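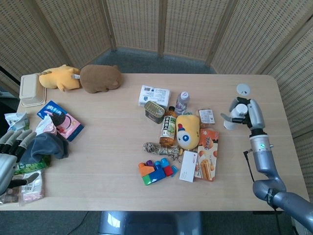
Rengifo Estate deer permits: frequently asked questions

Who needs a permit?

Anyone who intends to shoot deer on the Rengifo Estate, including guests of existing permit holders. The permit covers the person named on it and cannot be lent or passed on. People walking, cycling or riding on the marked tracks do not need one.

Which parts of the estate are open to stalking?

There are two beats, Uvach and Nurkora. Uvach is the higher ground north of the river and is mostly open hill. Nurkora is the woodland on the south side, down to the boundary wall. The fields between the river and the Dandent road are let to a farm tenant and are closed to stalking all year.

How many permits are issued each season?

There are 54 in total, 29 of them for Nurkora. The number is set before the season opens and is not increased later, even if the cull is running behind.

How do I apply?

Fill in the form at the estate office or ask for one by post. You will need to send a copy of your firearm certificate, proof of insurance and the name of the beat you would prefer. Applications open in June and close at 5 pm on the last working day of the month. If more people apply than there are places, names are drawn. Having held a permit before makes no difference to the draw.

What does it cost?

A permit is £61 for the season. Day visits booked with the stalker are charged separately and the current rates are on the form. We do not take payment until you have been offered a place.

Can I choose my days?

Up to a point. You can give a preferred day of the week and we will try to stick to it. There is no stalking on Sundays, and Nurkora is closed every Wednesday for forestry work.

What can I shoot?

Your permit lists the species and sex you may take. Most permits are for roe does and red hinds, as these make up most of the cull. If you are not certain of the animal in front of you, do not fire. Shooting an animal not listed on your permit must be reported to the office the same day, and you will be asked to stop until we have spoken to you.

What happens to the carcass?

Permit holders may buy the carcass at the game dealer's price or leave it in the larder. Either way it has to be tagged and entered in the larder book before it leaves the estate. Please note anything unusual you saw during the gralloch — swollen glands, abscesses, poor condition — and leave the pluck with the carcass for inspection.

I wounded a deer and could not find it. What should I do?

Mark the spot where the animal was standing and the place you shot from, then ring the stalker. Do not carry on with the outing. A dog will be sent out for you if one is available. There is no charge for this and it does not count against you, but failing to report it does, and permits have been withdrawn for it.

Can I bring a dog?

Yes, if it is steady and under control. Dogs must be on a lead on Uvach from April until the end of July while there are ground-nesting birds about.

Are thermal or night sights allowed?

Thermal spotters may be used in daylight to find deer. Shooting at night is not allowed under any estate permit.

Where do I park?

Use the gravel area by the sawmill for Nurkora and the top gate for Uvach. Put your permit number on the dashboard. Do not block the top gate, as the farm needs it at all hours.

I think I have seen someone poaching. Who do I tell?

Ring the police and ask for the rural crime officer, then let the office know. Make a note of the time, the place and any vehicle registration. Do not approach the people involved, and leave any carcass, cartridge or snare where it is.

My permit was refused. Can I appeal?

If you missed out in the draw, there is no appeal, but you can ask to go on the reserve list. A few places usually come up by October. If you were refused for another reason, you can write to the office within 14 days of the letter and ask for the decision to be looked at again.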